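로봇조작 실습 II 강의 유인물
단원: 양손형 휴대 그리퍼의 설치, 일상 관리 및 수리
개정일 2024년 3월 30일
실습 장소: Cundale 실습동 생활공간 모형실

가. 단원의 범위

본 단원은 Felatach 양손형 휴대 그리퍼 한 조를 대상으로 한다. 수강생은 조립이 끝난 장비를 인수하여 착용, 배선, 영점 설정을 수행하고, 사용 후 점검과 기초 수리를 거쳐 다음 조에 인계하는 과정까지를 익힌다. 수집한 데이터의 정제와 정책 학습은 다음 단원에서 다루므로 본 유인물에는 포함하지 않는다. 카메라 교정의 수학적 배경은 선수 과목의 내용으로 갈음한다.

지난해 11월판 유인물을 가지고 있는 수강생은 배선 순서와 손가락 패드 교체 절차가 바뀌었음에 유의하여야 한다. 구판의 점검표는 더 이상 접수하지 않는다.

나. 장비의 구성

장비 한 조는 왼손 그리퍼와 오른손 그리퍼, 머리 카메라, 몸 앞쪽에 거는 표시기, 전원부 및 이들을 잇는 케이블로 이루어진다. 그리퍼는 각각 마주 보는 두 손가락을 가지며, 손잡이의 방아쇠를 당기면 손가락이 닫히고 놓으면 복귀 스프링에 의하여 열린다. 구동 모터는 없다. 손가락의 벌어진 정도는 손잡이 안쪽의 회전형 엔코더가 측정한다.

그리퍼 몸체에는 흰 바탕에 검은 사각 무늬가 인쇄된 입방체가 고정되어 있다. 이하 이를 마커 큐브라 한다. 머리 카메라의 영상에서 마커 큐브의 면을 검출하여 그리퍼의 위치와 자세를 추정하므로, 큐브의 고정 상태와 면의 청결은 측정 품질을 직접 좌우한다. 왼손용과 오른손용 큐브는 무늬의 배열이 다르며 서로 바꾸어 달 수 없다. 외형만으로는 구별이 쉽지 않으니 반드시 밑면의 각인을 확인한다.

표시기는 Yeo라는 이름으로 부른다. 상단의 상태 문자열, 중앙의 경과 시간, 그 아래의 녹화 단추가 기본 화면이다. 상태 문자열은 글자가 작으므로 착용자가 허리를 숙이지 않고 읽을 수 있도록 표시기의 각도를 미리 맞춘다.

다. 인수 절차

보관함에서 장비를 꺼낼 때에는 그리퍼의 몸체를 잡는다. 마커 큐브나 손가락을 잡고 들어 올려서는 안 된다. 인수자는 앞 조가 남긴 점검표를 먼저 읽고, 미결 항목이 있으면 담당 조교에게 확인을 받은 뒤 작업을 시작한다.

외관 점검의 순서는 다음과 같다.

손가락 패드에 찢김이나 들뜸이 없는지 본다.
손가락을 천천히 끝까지 닫았다가 열어 걸리는 위치가 있는지 손으로 느낀다.
마커 큐브를 가볍게 비틀어 유격이 있는지 확인한다.
큐브의 각 면을 비스듬한 빛에 비추어 긁힘, 지문, 기름 자국을 찾는다.
케이블의 피복과 커넥터의 잠금 걸쇠를 살핀다.
머리 카메라의 렌즈를 확인하고, 필요한 경우에 한하여 전용 천으로 닦는다.

방아쇠를 빠르게 여러 번 당기는 방식의 점검은 금지한다. 엔코더 축의 고정 나사가 풀린 상태에서 이 동작을 하면 축이 미끄러져 영점이 틀어지며, 그 사실이 화면에 나타나지 않는 경우가 많다.

라. 착용과 배선

착용은 두 사람이 함께 한다. 한 사람이 착용자가 되고 다른 한 사람이 배선을 맡는다. 착용자는 먼저 머리 카메라를 쓰고 뒤쪽 조임쇠를 조인 다음 고개를 좌우와 위아래로 움직여 밀림이 없는지 확인한다. 이어서 표시기를 걸고, 마지막에 그리퍼를 쥔다. 그리퍼를 먼저 쥔 상태에서 다른 장비를 착용하지 않는다.

배선은 전원을 끈 상태에서 왼손 그리퍼, 오른손 그리퍼, 머리 카메라, 표시기의 차례로 한다. 11월판에서는 카메라를 먼저 연결하도록 하였으나, 그 경우 일부 장비에서 좌우 그리퍼의 인식 순서가 뒤바뀌는 현상이 보고되어 순서를 고쳤다. 커넥터는 걸쇠가 잠기는 감촉이 있을 때까지 밀어 넣는다. 팔을 따라 내려오는 케이블에는 팔꿈치를 완전히 폈을 때 당겨지지 않을 만큼의 여유를 둔다. 여유분은 표시기 아래에서 한 번만 묶는다.

케이블이 바닥을 지나는 경우 배선 담당자는 착용자의 이동 경로를 미리 걸어 보고, 발에 걸릴 수 있는 구간을 벽 쪽으로 옮긴다. 착용자는 시야의 아래쪽이 장비로 가려지므로 자신의 발 주변을 잘 보지 못한다.

전원을 넣으면 각 그리퍼의 표시등이 차례로 켜진다. 녹색은 해당 그리퍼와의 통신이 성립되었음을 뜻하며, 점멸은 재접속을 시도하는 상태이다. 표시등이 녹색이라는 사실이 영점의 정확성까지 보증하지는 않는다.

마. 영점 설정

영점 설정은 전원 투입 후 3분이 지난 뒤에 시작한다. 설정 화면의 안내에 따라 손가락을 완전히 연 상태와 완전히 닫은 상태를 각각 기록한다. 열림 위치에서는 방아쇠에서 손가락을 떼고, 닫힘 위치에서는 패드가 눌려 변형되지 않을 정도의 힘만 준다. 엔코더 값은 열림에서 255, 닫힘에서 0으로 환산되어 화면에 표시된다. 설정 직후 손가락을 다시 열었을 때 값이 255로 돌아오지 않으면 설정을 처음부터 되풀이한다. 되풀이하여도 같은 증상이 나타나면 사항의 수리 절차를 따른다.

손가락의 영점이 정해지면 마커 인식을 확인한다. 착용자는 두 그리퍼를 가슴 앞에 들고 손목을 천천히 돌린다. 배선 담당자는 상태 문자열에서 좌우 큐브가 모두 검출되는지 읽고, 끊기는 각도가 있으면 점검표에 적는다. 큐브의 한 면만 보이는 각도에서는 자세 추정이 불안정해질 수 있다. 이때 머리 카메라를 아래로 조금 더 숙이면 대체로 나아진다.

바. 작업 위치에서의 확인

모형실에서는 조리대, 유리문 수납장, 소파 주변 등 실제 주거 공간과 비슷한 조건에서 장비를 사용한다. 설치 직후의 확인을 통과한 장비라도 작업 위치에 서면 상태가 달라질 수 있으므로, 첫 녹화 전에 대상 물체 앞에서 한 차례 더 확인한다. 그릇을 다루는 작업에서는 그릇의 가장자리에 그리퍼를 접근시킨 자세로 잠시 정지하고, 양쪽 큐브가 검출되는지를 본다. 다른 손의 그리퍼도 내리지 말고 작업 자세를 유지한다.

유리문이 있는 가구 앞에서는 문을 연 상태와 닫은 상태를 모두 시험한다. 유리에 비친 마커가 별도의 마커로 검출되는 일이 있고, 열린 문의 틀이 팔의 움직임을 제한하기도 한다. 큐브와 유리 사이에는 손바닥 하나가 들어갈 간격을 확보한다.

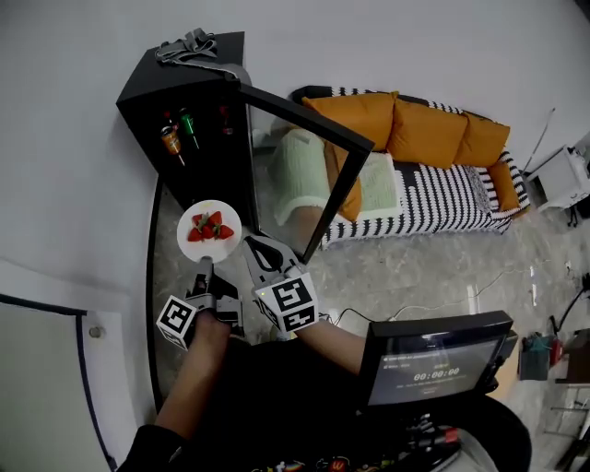
Lærke Þorgeirsson은 이 단계에서 표시등만 보고 넘어가는 조가 가장 많다고 하면서, 작업 자세로 멈춘 동안 상태 문자열을 소리 내어 읽게 하면 누락이 줄어든다고 의견을 밝혔다. 또한 유리 앞에서 나타난 오검출을 큐브의 불량으로 적어 내는 사례가 있으니, 같은 자세를 벽 앞에서 한 번 더 취해 본 뒤에 판정하는 것이 옳다고 하였다.

위 의견에 따라 금학기부터 상태 문자열의 낭독을 필수 절차로 한다. 착용자가 읽고 배선 담당자가 받아 적는다. 읽은 내용이 점검표의 정상 문구와 한 글자라도 다르면 녹화를 시작하지 않는다.

경과 시간은 녹화 개시 전에 00:00:00이어야 한다. 앞선 녹화의 시간이 남아 있으면 저장이 끝나지 않은 것으로 보고 기다린다. 표시기를 껐다가 켜는 방법으로 시간을 지우면 앞선 기록이 손상될 수 있다.

사. 일상 관리

사용 시간이 30분을 넘으면 착용자를 교대한다. 교대할 때마다 머리 카메라의 조임쇠를 다시 맞추게 되므로, 마커 인식 확인도 다시 한다. 손가락의 영점은 전원을 유지한 경우에 한하여 그대로 사용할 수 있다.

식품을 대상으로 한 작업이 끝나면 즉시 손가락 패드를 닦는다. 과일의 즙이 패드와 손가락 사이로 스며들면 접착면이 약해진다. 물을 적신 천으로 닦은 뒤 마른 천으로 마무리하며, 천은 그리퍼용과 렌즈용을 구분하여 사용한다. 마커 큐브의 면에는 알코올을 쓰지 않는다. 인쇄면이 흐려지면 명암 차이가 줄어들어 검출률이 떨어지고, 이 손상은 되돌릴 수 없다.

손잡이 내부의 회전축에는 임의로 윤활제를 넣지 않는다. 움직임이 뻑뻑하다고 느껴질 때에는 대부분 축 덮개에 낀 먼지나 섬유가 원인이다. 덮개를 열고 부드러운 솔로 털어 낸 후 증상이 남으면 조교에게 넘긴다.

보관할 때에는 손가락을 연 상태로 둔다. 케이블은 커넥터 쪽에서 꺾이지 않도록 크게 감고, 보관함의 덮개를 닫기 전에 큐브의 모서리가 다른 부품에 닿지 않는지 확인한다.

아. 손가락 패드의 교체

패드는 좌우 한 쌍을 동시에 교체한다. 한쪽만 새것으로 바꾸면 두 패드의 두께가 달라 닫힘 위치가 한쪽으로 치우친다. 교체품은 Patska 부품대의 서랍에서 꺼내고, 꺼낸 사람의 이름을 대장에 적는다.

전원을 끄고 케이블을 분리한다. 손가락을 연 상태에서 그리퍼를 고정대에 물리되 몸체의 평평한 면을 이용한다. 패드의 끝을 들어 천천히 벗긴다. 금속 주걱은 손가락의 면에 흠을 내므로 쓰지 않는다. 남은 접착제는 마른 천으로 밀어 제거하고, 잘 떨어지지 않는 부분은 전용 세정액을 천에 묻혀 닦는다. 세정액을 그리퍼에 직접 뿌려서는 안 된다.

새 패드는 손가락 뿌리 쪽의 턱에 맞추어 붙이고 끝 쪽으로 눌러 나간다. 11월판에는 끝에서부터 붙이도록 되어 있었으나, 그 방법으로는 뿌리 쪽에 틈이 남는 일이 잦았다. 부착 후 얇은 판을 손가락 사이에 끼우고 방아쇠를 가볍게 당긴 채로 2분간 유지한다. 교체가 끝나면 마항의 영점 설정을 전부 다시 수행한다. 이전 영점은 사용할 수 없다.

자. 주요 증상과 조치

증상: 표시등이 계속 점멸한다.
조치: 전원을 끄고 해당 그리퍼의 커넥터를 뽑아 핀의 휨을 본다. 이상이 없으면 반대편 그리퍼의 정상 케이블과 바꾸어 연결한다. 증상이 케이블을 따라 옮겨 가면 케이블을 교체하고, 그리퍼에 남으면 수리를 의뢰한다.

증상: 손가락을 열어도 환산값이 255에 이르지 않는다.
조치: 복귀 스프링의 걸림을 먼저 확인한다. 손가락이 끝까지 열려 있는데도 값이 낮으면 엔코더 축의 고정 나사가 풀린 것으로 의심한다. 나사를 조일 때에는 토크 드라이버를 사용하고 조교가 입회한다.

증상: 한쪽 큐브의 검출이 간헐적으로 끊긴다.
조치: 면의 오염, 소매에 의한 가림, 유리 반사의 차례로 확인한다. 소매가 길면 손목 위로 걷어 고정한다. 세 경우에 모두 해당하지 않으면 큐브 고정 나사의 유격을 점검한다.

증상: 영상에서 추정한 그리퍼의 위치가 실제보다 일정하게 치우친다.
조치: 큐브를 떼었다가 다시 단 이력이 있는지 점검표에서 찾는다. 이력이 있으면 큐브와 손가락 끝 사이의 상대 위치를 다시 측정하여야 하며, 이 작업은 Eyvindur Þorgeirsson에게 신청한다. 수강생이 설정 파일의 수치를 직접 고치는 것은 허용하지 않는다.

증상: 녹화 단추를 눌러도 경과 시간이 움직이지 않는다.
조치: 저장 공간의 잔량을 확인한다. 잔량이 충분하면 상태 문자열을 그대로 옮겨 적은 뒤 조교의 지시를 기다린다.

차. 점검표의 작성과 인계

점검표에는 관찰한 사실과 취한 조치를 나누어 적는다. “이상함”, “잘 안 됨”과 같은 기재는 반려한다. 어느 손의 그리퍼에서, 어떤 자세로, 상태 문자열이 무엇이었을 때 발생하였는지를 적는다. 원인을 모를 경우에는 비워 두어도 무방하다.

수리한 장비는 수리자 이외의 사람이 영점 설정과 마커 인식 확인을 수행한 뒤에 인계한다. 확인자의 서명이 없는 장비는 보관함의 아래 칸에 넣고 적색 꼬리표를 단다. 꼬리표는 조교만 제거할 수 있다.

카. 제출 과제

각 조는 설치에서 인계까지의 전 과정을 한 차례 수행하고 점검표 원본을 제출한다. 패드 교체를 직접 수행하지 않은 조는 다른 조의 교체 작업에 입회하여 그 순서를 기록한 참관 기록을 함께 낸다. 제출처는 Cundale 실습동 조교실이며, 사본이나 촬영본은 받지 않는다.

공구의 대여와 반납은 실습동 운영 지침에 따른다. 토크 드라이버는 조별로 배정하지 않으므로 사용 전에 예약한다.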